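Desks for the Study Rooms - progress report to the Petek Fund

July 1, 2023
By Zorica Kolev
3 comments | 12 shares

Dear colleagues of the Petek Fund,

I write to inform you how the work on the study rooms in the Homine house has gone since our report of April. You asked that the second report should be shorter on plans and longer on what is already done, so I try to follow this.

The grant pays for new work surfaces in two rooms on the ground floor, for lamps, and for the repair of the floor under the windows. The desks were ordered from Norkeo. The first delivery came in the second week of May and it was not complete. The tops were there but a part of the legs was missing, and for 23 days the tops stood against the wall in the corridor with blankets between them. Živko Trajkovski, who leads the installation, wrote to the supplier several times. The missing legs then arrived without extra cost to us, and I attach the delivery note to the financial part.

At this moment 32 desks are assembled and standing in their places. This is the full number for the large room. In the small room the assembly is not started, because the floor there must be finished first. I explain this lower in the text.

About the surface I would like to say a few words, as this was the point where the Fund had doubts last winter. We had the choice between a white top and a light wood color. The white was a little cheaper. Our readers, who sit at the desks for many hours with paper and with screens, were asked to try both, and most of them preferred the wood color. We also took the advice of Rakley, the firm which did the lighting plan, that a pale top with a visible grain is more restful for the eyes than pure white. The difference in price was covered from the reserve, as you approved.

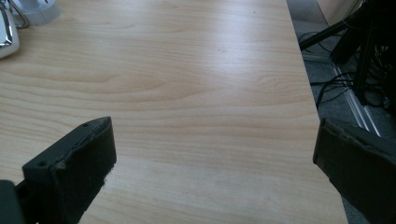

Pale desk top with its grain lines and straight edge.

The desk tops are easy to keep. They are cleaned with a soft cloth and a little water, and we do not use any polish. In the first weeks of use we got two complaints about marks from hot cups. After this we put cork mats on the shelf at the entrance and the users take them without being told. I would recommend the same to other houses which receive a grant of this type.

One problem is not solved completely, and it is the reflection. When the light is strong, a part of the desk top shines and it is harder to see the grain or a pencil line at that place. Rakley proposes two solutions: to turn the rows by a quarter, or to hang thin blinds. We tested the first solution with one row only. The persons who sat there said it was better in the morning, but then they had their backs to the door, and several did not like this. I would like to try the blinds before we move anything more. The offer for blinds is inside the present budget, and no new money is requested.

The edges of the desks were also a question. In the sample which we received last autumn the edge was sharp under the wrist. We asked Norkeo to round it slightly, and they agreed. Živko checked each top by hand when it was unpacked. He sent two of them back, both with a rough place on the long side, and the replacements are good.

Now the floor. Under the windows in the small room, the boards were in worse condition than we believed when we made the application. When the workers lifted the first ones they found old damage from water, which continues to the middle of the room. The boards by the door are sound. The repair is now planned for the whole window half and not only for the strip next to the wall. This is the reason for the delay in that room. The additional work is paid partly by the house and partly from the sum which we saved on transport. The carpenter expects to finish before the end of the summer, but he has other work also, and I prefer not to promise a date.

The lamps for the large room are all mounted. They can be dimmed, which was not in the original specification but was offered for the same price. The cables go under the desks in a simple metal channel. We had first thought of sockets in the desk top, and I am glad that we did not do it - every hole in the surface is a place where liquid and dust can enter, and the users can reach the channel easily.

About the use of the room: since the opening we asked the visitors to fill in a short paper form. We received 100 forms, and I have read all of them. Most of the comments are about practical things. People like that the desks are deep enough for an open book and a notebook together. Some find the chairs too low, and these are the old chairs, which are not a part of this grant. Two persons asked for a place to hang a bag. Živko made a trial hook from a piece of steel and fixed it under one desk, and if it holds during the summer we will make more of them.

The spending until now follows the plan, with the changes that I described. The table with all amounts is in the second attachment. The line for furniture is almost used, the line for the floor is going to be higher than planned, and the line for lighting is closed.

For the next period we plan the following: to finish the floor in the small room, to assemble the remaining desks, to install the blinds and to make a second collection of forms after the weather is colder, when more people come. The tops for the small room are stored in a dry place and stay in their packing until the carpenter is ready.

I ask you kindly to confirm if the final report can be sent together with the yearly accounts of the house, as this would save us double work. If the Fund wants to visit before this, the large room is open every working day and Živko or I can show it.

With respect,
Zorica Kolev
Project coordinator, Homine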